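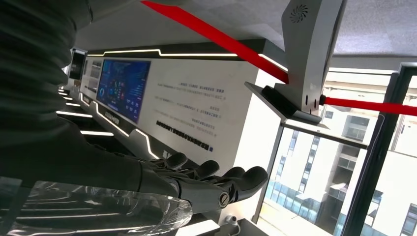 What limits grasp detection on thin plastic film when the only view is from the wrist?
Glare, mostly. Bright folds in the film get labeled as fingertip edges, and the contact estimate then locks onto the fold and follows it when the film moves. Low light does less harm than we assumed.

Search this notebook Enter keywords Go

June 25, 2024

Film grasp set, notes on the second labeling pass

Working from the wrist view only. The question is still whether we can call contact / no contact on a clear bag from single images, with no force reading from the fingers. Tapsell is the contact classifier, Lultach is the segmenter that feeds it. Both unchanged since the last entry except for the mask threshold, see below.

The set now stands at 3304 labeled images after duplicates were removed. Labels are contact, no contact, and unsure. I kept unsure as its own class this time. In the first pass we forced those into one of the other two and the classifier learned whatever the labeler happened to prefer.

The bag image at the top of this entry went in as unsure. The hand is right at the edge of the film and the fingers curl down a little, but I can't tell from one view whether it is gripping the bag or only over it. Tapsell called it contact with high confidence. I looked at the saliency map and most of the weight is on the white reflections in the folds, with very little on the fingers. Same failure as in the earlier glare cases.

Background is a separate issue. The view is tilted steeply, there is a lit screen and LED strips behind the hand, and daylight from the window on the right. Lultach put a piece of the lower light strip into the film mask. Raising the mask threshold removed it but also lost the darker part of the bag, where the things underneath show through. Put the threshold back.

Tried 3 things on the glare:

1. Clipping highlights before segmentation. Cheap, helps a little, also flattens the seams between the finger links, and the hand mask gets worse.
2. Training with random bright streaks pasted over the film. Best of the lot. False contact calls dropped on the held-out images, and the hand mask stayed where it was.
3. Masking out every saturated pixel. Bad. On a wrinkled bag there is not enough film left to work with.

Keeping number 2. Ran it with 11 different seeds and the order of the three methods held in all but 2 of them. In those two, clipping came out slightly ahead. I have not looked into why. The seed list is in the run folder on Grideo with the configs.

Problem with the score: unsure images are left out when computing it, so a model that does badly on exactly those costs us nothing. Need a second number that counts confident calls on unsure images as errors. Until that is in, don't quote the current score outside the group.

Ikon export is still dropping the label comments. The labels themselves come through fine. Workaround is to export comments separately and join on the image index. Check the join, it was off by one row the first time I did it.

To do:
- add the unsure penalty to the eval script
- relabel the glare cases blind, two labelers, no model output on screen
- short clips in place of single images for the unsure class, if storage allows
- opaque bags as a control, planned for August
- rerun Lultach with the old threshold on the full set so the masks match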